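双臂控制折腾记:从互相较劲到一起干活

2025-12-26

时间戳的问题终于抓到了!我在椅子上转了一圈,然后老老实实坐下来写这篇,趁细节还没忘。

先交代一下上下文。十月那篇写的是单臂抓取,末尾我说"下一步把两只手接起来,应该不难"。这句话我现在每次翻到都想删,但是想想还是留着吧,当个路标。单臂的那一套代码,感知给一个位姿,规划给一条轨迹,控制器照着跑,夹爪一合,完事。我当时的想法很朴素:把这套东西复制一份,左边一个实例,右边一个实例,上面再加个调度,就叫双臂了。

调度用的是 Flomgate。它是我自己写的一个消息加任务编排的小框架,名字没什么含义,随手敲的。Flomgate 里每个节点发布带时间戳的消息,任务写成状态机,状态之间的跳转条件也是普通的消息订阅。写单臂任务的时候特别舒服,加一个状态也就是加一个函数。写双臂任务时,最初的版本也很舒服,两个状态机各跑各的,中间设几个会合点:左手到位了举个旗,右手到位了也举个旗,两面旗都起来了就一起往下走。

各拿各的东西,这么写完全没毛病。一只手拿一样,放一样,互不相干,顶多做个避碰。可是一旦两只手夹的是同一个东西,情况就变了。我选的是手机,扁、硬、边窄,两边夹住以后,两条手臂加上中间这块板就成了一个闭合的链条,谁也别想自己动自己的。

闭链这件事,书上讲得很清楚,我也确实读过,读的时候还点头来着。真到了机器上才明白那几行公式在说什么。两边都是位置控制,都认为自己的目标绝对正确。左手的目标偏右一点点,右手的目标偏左一点点,空着手的时候这点误差根本看不出来,中间一旦有个硬东西连着,误差就没地方去了,只能变成力。控制器发现没到位,就加劲,对面也发现没到位,也加劲,两边客客气气地把电流一路推上去。从日志里看那条电流曲线特别有意思,机械臂看着一动不动,曲线一直在爬,像两个人隔着门互相推,还都以为门卡住了。

我最早的"修法"是把位置环的增益调低。效果立竿见影,较劲少了,可是跟踪也变软了,一动起来就拖泥带水,抬升的时候两边高度不一致,手里的东西慢慢歪过去。增益调回去,又开始较劲。来回拧了两个晚上,最后承认这个旋钮上没有一个好位置,问题出在更上面一层:我根本就不该给两只手分别下绝对目标。

所以重写。新的写法是把两个末端的运动拆成两部分,一部分叫绝对量,描述两只手中间那个虚拟坐标系在空间里的位姿,另一部分叫相对量,描述一只手在另一只手坐标系下的位姿。任务想让东西往上走、往前走、转个角度,全部写在绝对量上。相对量在夹住之后就应该是个常数,因为手机不会变长也不会变短。这样一拆,两部分可以用完全不同的刚度,绝对量给硬一点,跟踪要准;相对量沿着夹持方向给软一点,允许有一点让步,其余方向再硬回来。

拆完之后的代码比我预想的短得多!核心就是一个雅可比的拼接,左臂的雅可比和右臂的雅可比按权重组合,得到绝对部分和相对部分各六行,摞在一起,做带阻尼的伪逆。我原来以为要大动干戈,结果旧的双状态机删掉了一大片,新加的东西一个文件就装下了。删代码的时候心情极好,强烈推荐。

有个细节值得单独写一下,就是相对量的那个常数从哪里来。第一版我用的是规划出来的理论值,按手机的标称宽度加上两边夹爪的几何尺寸算。算出来很漂亮,一夹上去就开始较劲,因为夹持的那一下,手指会有一点点变形,东西也会被推着挪一点,真实的相对位姿跟理论值总归差一截。后来改成夹持稳定之后现场读一次,把当时两边编码器算出来的相对位姿锁住,作为后面所有动作的参考。怎么判断"夹持稳定"呢,看两边夹爪的位置变化率和电流估计出来的外力,都平下来了才锁。锁早了,会把一个还在变化的状态当成参考,后面整条轨迹都带着这份错误。这个顺序我在状态机里专门给了一个状态,叫"锁相对",名字土,但是看日志的时候一眼就能找到。

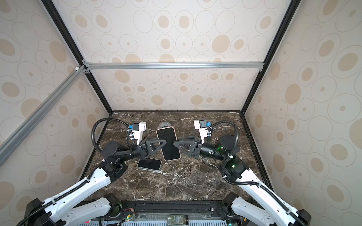 有位读者在十月那篇下面留言,问为什么不干脆用主从的方式:一只手做主,照着轨迹走,另一只手做从,只管保持夹持力、跟着主手动就行了,代码少一半,也不用什么绝对量相对量,他觉得对这种小东西来说对称的做法有点杀鸡用牛刀。

这个问题问得好,我也试过主从,而且试的时间还不短,所以认真回一下。

主从的好处他都说到了,逻辑清楚,出了问题也好定位。它的麻烦在于,从手永远在追一个已经发生过的事。主手动了,编码器读到,算出末端位置,消息发出去,从手收到,再算自己的目标,再执行。链路上每一段都要花时间,慢动作的时候无所谓,速度一上来,从手就一直落后一截,这一截乘以速度就是相对位置的误差,又变成力了。你可以加前馈,把主手的目标速度也发给从手,我加了,确实好很多。可是前馈加到最后,从手其实用的是主手的计划,而不再是主手的实际位置,那两边直接从同一份计划里各取各的目标,跟对称的做法也就没什么区别了,还多绕一道弯。

另外一点是碰到关节限位的时候。主从结构下主手只考虑自己舒不舒服,它挑了一个自己很自在的姿态,从手可能已经快拧成麻花了,而它又没有说话的权利。对称的写法里两边的关节都在同一个优化问题里,谁靠近限位,零空间里的那一项就会替谁说话。我很喜欢这个性质,写起来几乎不花力气,跑起来却明显顺多了。

当然,如果任务里有一边需要人拖着走,主从就很自然,所以这段代码我没有删,留在仓库的分支里。读者要是想看,README 里有入口。

好,说回那个时间戳。

绝对量、相对量拆完以后,静态的较劲没有了,慢速抬升也很稳,我高兴了一个晚上。第二天把速度往上提了一档,又开始抖。抖得很有规律,只在加减速的那一小段出现,匀速段安安静静。第一反应是阻尼不够,加阻尼,抖得轻了,没消失。第二反应是伪逆在某个姿态附近条件数变差,于是把条件数画出来,曲线平得很,跟抖动完全对不上。第三反应是怀疑自己的雅可比写错了,用数值差分对了一遍,全对。

到这里我已经有点没方向了,就去翻日志。Flomgate 会把每条消息完整落盘,我写了个小脚本,把左右两边的关节反馈按各自的时间戳画在一张图上,看上去完美重合。然后我手一滑,把横轴选成了落盘时间,两条曲线一下子错开了。

错开了 71 毫秒!

我盯着这张图看了很久。时间戳是对齐的,落盘时间却差这么多,那就有两种可能:要么右边的消息真的在路上堵了 71 毫秒,要么时间戳本身在撒谎。查下去是前者,而且是我自己干的。右臂的反馈节点跟右侧腕部相机的图像预处理放在同一个进程里,共用一个回调队列,图像来了要先做去畸变和缩放,关节反馈就在后面排队。左臂那边因为写得早,两个是分开的。时间戳是在驱动里打的,打得很准,所以按时间戳画永远看不出毛病。控制器呢,每个周期只管拿"最新的一条",从来没看过这条消息到底有多老。

于是控制器用左边现在的位置和右边 71 毫秒以前的位置,去算两只手的相对位姿。匀速的时候这个误差是个常数,被软的那一维吃掉了,所以安静;加减速的时候误差在变,控制器就跟着一个不存在的相对运动使劲纠正。前面所有的现象一下子全解释通了。这种感觉真的太爽了,写软件的乐趣有一半在这里。

修起来分了两步。第一步是把图像处理从反馈进程里挪走,单独一个进程,延迟马上就掉下来了。第二步更要紧,控制器再也不许拿"最新的一条"了。现在每个控制周期开始时,先问左右两边各自最新的时间戳是多少,取较早的那个作为公共时刻,再从两边的缓存里各自插值到这个时刻,用同一时刻的状态算相对位姿。同时设一个门槛,公共时刻跟当前时间相差超过 5 毫秒就记一条警告,连续超过就减速停下来。这一步会引入一点点滞后,可是滞后是两边一起滞后,绝对量上补一个前馈就回来了,相对量上则一点矛盾都没有。

我顺手把"最新的一条"这个接口从 Flomgate 里标成了不推荐使用,编译的时候会吐一行黄字。要读状态,就得说明你要哪个时刻的状态。刚改完那天,全仓库一片黄,一个一个改过去,居然又揪出两处同样的毛病,一处在避碰检查里,一处在夹爪的力估计里。避碰那处想想有点后怕,它拿着旧的右臂位置在判断两只手会不会撞上。

规划这边,我用的是 Radmont。它也是自己攒的,底下是采样规划加一层轨迹优化,十月的时候只支持单臂。扩成双臂,状态空间直接翻倍,再加上闭链约束,随手采一个样,落在约束面上的概率基本等于零。网上能找到的办法大致分成投影和参数化两路,我走的是投影:采样还是在全空间里采,采到以后用牛顿迭代往约束面上拉,拉不过去就扔掉。连边的时候也一样,每走一小步投影一次。

投影有个毛病,两个端点都在约束面上,中间的插值却可能跳到另一个逆解分支上去。画出来就是轨迹走得好好的,突然肘部要翻个身。手里没东西的时候翻就翻了,手里夹着东西还翻身,那画面我不敢看。我的对策很土,每一步投影以后,检查关节变化跟任务空间变化的比例,比例突然变大就认为跳分支了,这条边作废。土归土,管用。后来又加了肘部朝向的标记,采样的时候就按标记分桶,同一条路径里不许换桶,规划速度反而快了,因为少做了很多注定要扔掉的连接。

还有一件事,纯几何的规划器是不会替你想的,就是腕上的线。腕部相机往上一装,线缆管从肘部绕过来,末端往某个方向多转一点,线就绷住了。关节限位表里写着还能转,线不同意。我在 Radmont 里给末关节加了一个软限位,另外把线缆近似成挂在两点之间的一串小球,小球链的总长度不许超过一个数。非常粗糙,可是规划出来的姿态一下子变得像话了,不再喜欢把手腕拧到头。强烈建议做双臂的朋友早点把这个写进去,别学我,等规划器交出一条"最优"轨迹以后才想起来。

轨迹优化那层的代价函数,我也改了一轮。原来的代价是总时长加关节加速度,双臂的时候它很喜欢让一只手少动、另一只手多动,因为总和是小的。看着特别别扭,而且多动的那只手经常贴着速度上限跑,一点余量都没有。换成两边各自速度占比的平滑最大值以后,分工就均匀了。这里平滑很重要,直接取最大值,梯度会在左右之间来回跳,优化器像打乒乓球一样不收敛。我一开始就是直接取的,跑了一下午,还以为步长没调好。

感知是我这次花时间最多的部分,也是我最想絮叨的部分。

手机这种东西,对深度图极其不友好。黑屏,又平又亮,反光的地方深度直接是空洞,偶尔还会给你一个穿到桌子下面去的值。桌面也有自己的脾气,深色大理石上全是斜着走的浅色纹路,边缘检测一跑,纹路全出来了,一条比一条像手机的边。周围的墙面又印满了圆圈,特征匹配的时候这个圈跟那个圈长得差不多,匹配器兴高采烈地给一堆错误的对应,而且错得还挺一致,随机采样一致性都不一定能把它们剔干净。

一开始我拿深度为主、彩色为辅,效果很差。后来反过来,彩色为主,先分割出手机的区域,再在区域轮廓上拟合一个圆角矩形,最后用已知的尺寸反推位姿,深度只用来给桌面高度定个锚。圆角矩形这个先验太好用了!石头的纹路再像边,也凑不出四条互相垂直、长宽比合适、角上还带圆弧的边来。拟合写成一个小的非线性优化,残差是轮廓点到模型边的距离,加一个鲁棒核,把反光造成的坏点压下去。初值给得差一点也没关系,几次迭代就收敛了。

但是矩形有对称性,转半圈跟没转一样。对于平放着等待抓取的情况无所谓,两种解都能抓,挑一个手腕舒服的就行,这个选择我直接丢给 Radmont,让它把两种解都当成合法目标。麻烦在跟踪的时候,位姿估计在两个解之间来回闪,控制器看到的就是目标忽然转了半圈。解决办法是跟踪的时候取离上一时刻最近的那个解,同时把旋转速度限住。听起来理所当然对吧,我是在日志里看到目标朝向变成一条方波之后才理所当然起来的。

拟合还有一个遮挡的问题。腕部相机离得近,手指永远占着一块视野,手指的边又长又直,对矩形拟合来说诱惑力极大。我先是手工画了一张固定的掩膜,夹爪张开时候的样子。夹爪一合,手指挪了地方,掩膜就露馅了,一条手指的边明晃晃地参与拟合,把手机往旁边拽。现在的掩膜是按夹爪当前的开合量实时渲染的,用模型把手指投影到图像上,再往外膨胀几个像素。这里又用到前面那个"指定时刻"的接口,渲染用的开合量必须跟图像曝光是同一个时刻,否则快速合爪的时候掩膜还是会落后。你看,改一个接口,到处受益。
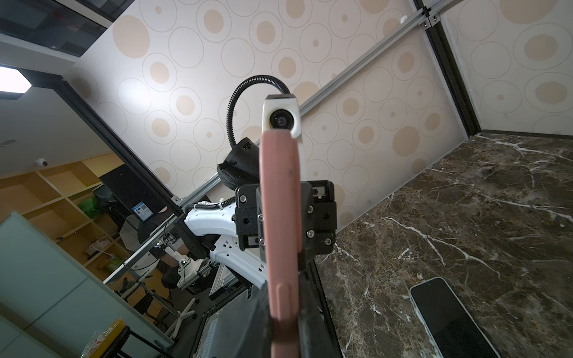

两个腕部相机的结果要合在一起用,就绕不开手眼标定。单臂的时候标定差一点,误差会被"看着抓、抓着看"的闭环消化掉。双臂就没这么宽容了,左边相机看到手机在这儿,右边相机看到手机在那儿,两边都坚信自己没错,融合出来一个谁也不在的中间位置。

标定工具叫 Edwards,是我给它起的名字,听起来比较可靠。原来的 Edwards 一次标一只手,摆标定板,采一圈姿态,解一个经典的手眼方程,出一个变换矩阵。两只手分别标完,单独看残差都很小,放到一起对,差得让人沮丧。原因也不神秘,两只手各自的基座变换是另外量的,量的误差没有进到优化里,全都留给了最后一步。

现在的版本把所有东西扔进同一个优化:左右两个手眼变换,右基座相对左基座的变换,标定板的位姿,外加每个关节的零位偏置。观测就是两个相机看到的角点。关节零位这一项加进去的时候我有点犹豫,怕它跟别的量纠缠在一起,解出来一堆互相抵消的大数,所以给了一个比较紧的先验,再检查一遍信息矩阵的最小特征值,哪个方向观测不到就提示我再多采几个姿态。有一个关节的零位果然跟手眼变换分不开,换了一批带大角度翻转的姿态以后才分开。这个提示功能真的值得做,以前采姿态全凭感觉,采完解出来不好,也不知道该补什么,现在工具会直接告诉你缺哪个方向的旋转。

标定一共采了 1020 张图,左右加起来。嫌多?我也嫌多,好在采集是自动的,Radmont 挑姿态,Flomgate 排队执行,我去泡茶。图里有一部分是废的,运动还没停稳就触发了,角点糊成一团。以前我靠重投影误差把它们筛掉,现在在采集的时候就判断关节速度,停稳了再拍,省得后面收拾。

联合标定的结果出来以后,两边相机对同一个目标给出的位姿终于站到一起了。我把融合的那段代码也简化了,原来为了掩盖标定误差,写了一堆自适应权重,哪边离得近信哪边,哪边看得全信哪边,参数一大把。标定一好,这些权重怎么调结果都差不多,索性全删了,按协方差加权,教科书怎么写就怎么写。又删掉一大片代码,又是快乐的一天。

再说说回放工具,我给它单开了一个仓库,叫 Jostside。前面那张错开的曲线图就是它的前身,一个只会画图的脚本。发现问题以后我越想越不甘心,日志里什么都有,为什么要靠手滑才能看到?于是把它认真写了一遍。

Jostside 读 Flomgate 的日志,可以做三件事里我最想要的那一件:把当时的输入按当时的到达顺序、当时的间隔,重新喂给现在的代码。注意是到达顺序,不是时间戳顺序。很多回放工具默认按时间戳排序,那延迟问题就被它好心地抹平了,你永远复现不出来。按到达顺序喂,旧代码一跑就抖,新代码一跑就不抖,对比清清楚楚,机器都不用上电。至于另外两件,画图和导出片段,就是普通功能,没什么可讲的。

为了让回放结果可信,控制器里凡是读系统时钟的地方都得改掉,统一从 Flomgate 拿时间,回放的时候 Flomgate 给的就是日志里的时间。随机数的种子也一并记进日志。改完之后同一段日志连跑 5 遍,输出逐字节对比,第一次对比是不一样的,差在小数点后面很远的地方。查出来是一个并行归约的求和顺序不固定,浮点加法不满足结合律这件事,又一次跟我打了个招呼。归约改成固定分块以后就完全一致了。逐字节一致带来的好处非常具体:以后每次改控制器,先把积攒的日志全跑一遍,哪一段的输出变了,变在哪个周期,一行行列出来,我再去判断这个变化是不是我想要的。

当然回放有它的边界。输出变了,机器就会走到别的地方去,后面的输入也就跟日志对不上了。所以闭环的行为它是验证不了的,我只拿它看单个周期的输出、看状态机跳转、看延迟检查有没有报警。闭环的部分还是靠仿真和实机。仿真里我也把延迟模型加进去了,左右两边可以分别设置,还能让它随机堵一下。堵得狠了,控制器会按设计减速停住,再恢复。第一次看到它在仿真里被我故意堵住、平平稳稳停下来的时候,我真的鼓了掌。

状态机这块也有点小变化。原来的两个状态机加会合点,现在变成夹持之前各走各的,夹持之后合并成一个,松开以后再分开。合并和分开的那两个瞬间最容易出事,控制律在切换,目标在切换,如果输出有跳变,手里的东西就会被猛地拽一下。我的做法是切换的时候用当前的实际指令去初始化新控制器的内部状态,保证第一个周期输出连续,然后相对刚度从低到高慢慢爬上去。松开的时候反着来,先把内力降下去,一边先张开,确认外力估计归零,另一边再接管。谁先张开由规划来定,看后面哪只手还有活要干。

内力降下去这一步我最开始是没有的,直接张开。从电流上看,张开的一瞬间另一边会有个尖峰,那是存着的劲一下子没了对手。加了这一步以后尖峰就小多了。所谓内力控制,我现在做得也很简单,把两边估计出来的外力投影到夹持方向上,取平均,跟一个期望值比,差值经过一个很慢的积分器去微调相对位置。没有腕部力传感器,全靠电流和动力学模型估,静摩擦那一段基本是瞎的,所以积分器必须慢,还得有死区。快了就会在摩擦里来回啃,参数我是从小往大一点点试上来的。

眼下还有几个没收拾干净的地方,记在这里,算给自己的待办。

圆角矩形拟合遇到两部手机叠在一起会糊涂,它会试图用一个大矩形把两个都框进去,残差还不算太难看。打算在分割那一步先按边的朝向聚类,朝向差得明显的肯定属于两个物体;朝向差不多的还没想好。

Radmont 的线缆模型只管长度,不管线会不会扫到另一只手。两只手在中间靠得近的时候,上面的线管拱得挺高,理论上是有可能碰到的,得把小球链也放进避碰检查里。计算量会上去,准备先用包围球粗筛一遍试试。

Flomgate 的缓存插值对关节角是线性的,对末端位姿也偷懒做了线性加归一化,角速度大的时候不够准,要换成正经的球面插值。这个很快,主要是懒。

Edwards 的姿态推荐目前只看信息矩阵,不看执行起来要花多久,推荐出来的顺序经常是左边去一下、右边去一下,路上的时间比拍照还长。可以当成一个旅行商问题随便解一下,近似的就行。

还有读者希望我把 Jostside 放出来。可以的,等我把日志格式的文档补完。现在的格式说明只有一行注释,写的是"见代码",而那份代码上周刚被我删了。

下一篇想写空中换手,一只手拿着,另一只手过来接,中间不落桌。状态机的草图已经画好了,锁相对的那套正好能用上,就差夹持点的选择还没写。我先去把球面插值改了。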